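17 March 2020

Run 458 stopped with a fault again. Same step as the last three: arm approaches the kitchen cabinet, force reading on the wrist climbs past the limit, controller drops to safe hold. The Clurker log gives a contact event and no contact pair, so it doesn't say what touched what.

Replayed it with the collision shapes switched off. The arm went through the full path with no stop. Put them back one at a time until lunch. The shelf and the base are clean. I now suspect the central divider, whose collision box may be thicker than the part that gets drawn. 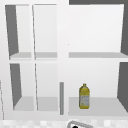
Somboon replied mid-afternoon that the divider had been checked in December and that I should look at the step size first, as a coarse step lets the fingers sink into a surface before the solver pushes them out, and the push reads as a huge force. Fair point. We run at 1,000 steps a second on the Henow build but the Ameck build was never changed to match.

Set both the same. Seven runs, three faults. Better, not fixed. The force limit stays where it is until I have the contact pair. Tomorrow: measure the divider box.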